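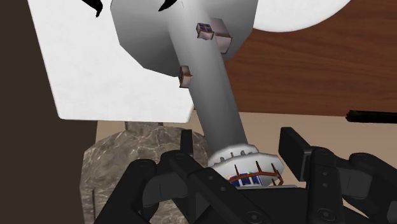
Grey shaft, lower end. Computer render.

Kevix extending pole
Order code 1439
Sold by Sowerby, trade and household cleaning supplies

The makers call the Kevix "the last pole you will ever buy". We have sold poles for long enough to doubt that, and we have already had one back with a worn collar. It is a decent pole at a fair price, and that is as far as we will go.

What it is for
Dusting high shelves, washing upstairs windows from inside, reaching cobwebs on a stairwell. The leaflet also mentions gutters. We would not use it for gutters. A wet brush full of leaves is heavy, and with the pole fully out there is more bend than we like.

Details
Weight: 453 g without a head
Length closed: 80 cm
Sections: 2
Lock: twist collar
Grip: ribbed sleeve, not replaceable
Heads: sold separately

About the "universal" fitting
Brindmont window heads go on well and stay on. Skasora dusters go on, but need a firm push and are a nuisance to get off again. Older screw-thread brooms do not fit at all, whatever the sticker says. If you are not sure about a head you already own, bring it to the counter and try it before you pay.

The twist lock
"Locks solid in a quarter turn" is on the box. Ours took nearer a full turn, and Jordan Sowerby, with bigger hands than most of us, still managed to make it slip by leaning on it. Dry the collar before you close the pole and keep polish off it. Do not oil it. Somebody does every year.

Is it better than the old one?
The previous model had a metal collar and we liked it. The makers say the new collar lasts longer. They have not sent us anything to back that up, and we asked in September. The new pole is lighter, we will give them that, and it is easier on the shoulders if you are doing a whole house.

Customer comments
"Fine for the landing light. Would not trust it outside in wind." – Wendy Nuttall
"Does what my cheap one did, but it has not snapped yet." – Trevor Horrocks

Returns
Unused poles can come back with the receipt. If the lock fails in normal use, bring the pole in and ask for Chantelle Hendricks, who will swap it or refund you. Poles bent by being used as a lever are not covered – we can usually tell.

Page checked 2022-02-15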